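Vimness garment handling project: progress report to Findora
Prepared by Brayden Gagnon, Thu 27 November

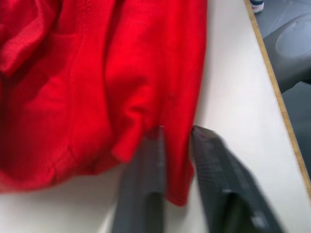

Work on the folding cell was stopped for two days this period after a gripper fault. During a run of fleece tops, the fingers closed on a hem and did not release when commanded. The arm carried on to its next position and dragged the garment off the table. Cinzia Pellegrini hit the emergency stop. She was outside the marked area and was not hurt.

The controller log shows the release command was sent but the finger position never changed. The arm program did not check for this before moving. We found lint packed into the finger slide, and the drive had tripped on overcurrent. The fault came at cycle 686 since the last cleaning.

The program now waits for an open signal and halts the arm if it doesn't get one. The slide is cleaned at the start of each shift. Arm speed is limited to 71 per cent while people are working near the table.

We have run 100 cycles on thick fabric since the change with no repeat. Wendelin Plattner still wants a cover for the slide, and Hauser has quoted for the part. Delivery is expected in April. The budget is unchanged, but the trial on knitwear at Gilden will start late.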